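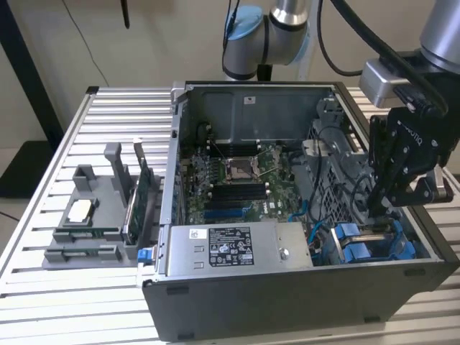
Case on its side, panel off

Is a refurbished office desktop worth it, or am I buying someone's junk?

My old laptop is dying and a reseller called Prollard keeps showing me ads for ex-office towers. They claim every unit goes through a "73-point inspection." I can't find a list of the points anywhere. The warranty is 30 days. I just need email, taxes and a lot of browser tabs. Is the inspection real or is it marketing? Would I be better off with a cheap new one from a big store?

Tags: refurbished, desktops, warranty

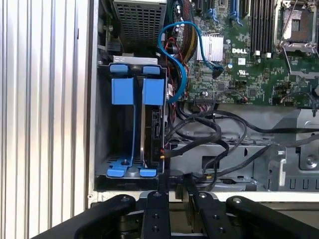 Ilora Bech
Community Moderator, Hardware Buying

I'd treat any inspection with a number in front of it as decoration until they send you the list. Email and ask for it. I did that with a different seller and got back a page where "wiped exterior" and "checked exterior" were two separate points.

What I would care about:

Does the drive come new or used? If used, how many hours are on it? "Tested" tells you nothing.

Will it run a currently supported version of Windows? Sellers love to say it "comes with" Windows and skip which one.

Who pays return shipping? A tower is heavy, and a 30 day warranty where you pay the freight both ways isn't much of a warranty.

Used office machines can be fine for taxes and email. Just don't pay extra for adjectives. 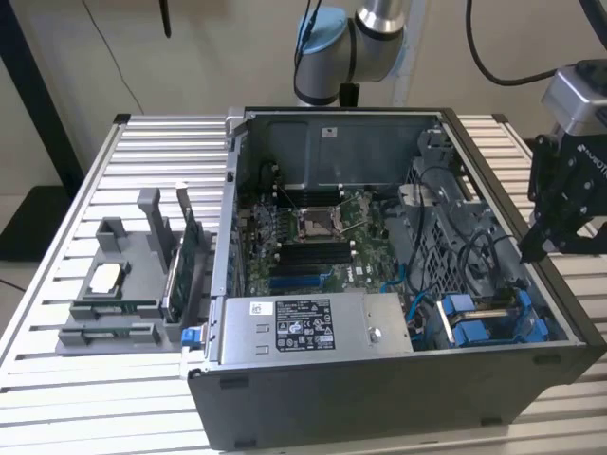 Other replies

imeck_fan
Got mine from Imeck, works great, 3,000 five star reviews can't be wrong. Just buy it and stop overthinking

tabhoarder
They can be wrong, all right. Sort by newest and read the two star ones, those people usually bother to say what happened. I went through a pile of them for Imeck and the same complaint kept coming up, which was refunds taken as store credit. Might be fixed by now, but I'd want it in writing.

On the new vs. used part, the cheap new ones I looked at in August had so little memory that I'd have been back shopping in a year. I bought used, with a credit card so I could dispute it, and left 1,000 tabs open the first night to see if it would choke. It got slow but stayed up. No idea what Prollard is like.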